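Search the guide
Enter a keyword
Go

14 September 2022
By Lena Sowa

7. Setting up a resort listing

This section covers the creation of a new resort entry in Clera, the assignment of board types and the publication of the entry to the public search page. It applies to agency accounts and to resort accounts with editing rights. Flights and car hire are covered in section 9.

Before starting, have the following to hand:
– the signed rate sheet for the season
– the resort's tax registration number
– the transfer time from the nearest airport, in minutes

7.1 Creating the entry

1. Sign in and open Properties > New.
2. Enter the resort name as it appears on the contract. Do not add the star rating or the town to this field.
3. Select the region. If the region is missing, choose Unassigned and send a request from the Help menu.
4. Enter the description. The limit is 2,000 characters, including spaces. Text over the limit is not saved.
5. Enter the short description used on search results. The limit is 750 characters.
6. Press Save draft. The entry is given a reference number, which appears at the top right of the form.

Note: The reference number cannot be changed. Quote it in all messages to the Lovarthorpe support desk.

7.2 Board types

Each room type must carry at least one board type. All-inclusive is held as a separate code and is not an extra added to full board.

1. Open the Rooms tab and select a room type.
2. Tick the board types on sale.
3. For all-inclusive, complete the Inclusions panel. State whether branded drinks, à la carte dining, motorised water sports and airport transfers are included or charged.
4. Enter the hours during which drinks are served. Use the 24-hour clock.
5. Repeat for each room type, or use Copy to all.

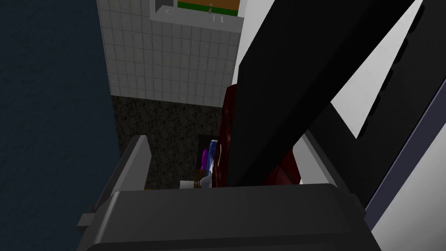

Caution: Copy to all overwrites any inclusions already entered for other room types. There is no undo.

Where a resort closes its à la carte restaurants for part of the season, set a second inclusions period with its own start and end dates. Periods may not overlap. A gap between two periods is treated as room only, and the resort will drop out of all-inclusive searches for those nights.

7.3 Child ages and occupancy

Enter the upper age for each child band. Age is taken on the date of arrival. Guests above the highest band are charged as adults.

Resorts listed as adults only must have the child bands left blank and the minimum age set to 19 or the figure given in the contract. Entering 0 does not block children from the search.

7.4 Publishing

1. Open Checks and clear any item marked in red. Amber items may be left.
2. Press Publish.
3. Search for the resort by name and confirm the lead-in price against the rate sheet.

Rates loaded through the Yordanov feed may be missing when the entry is first published – wait for the next feed run before reporting a fault. Entries transferred from Mevness in July keep their old descriptions, and these should be checked against the character limits in 7.1.

Note: An entry left in draft without changes for 7 days is locked. To unlock it, open the entry and press Resume.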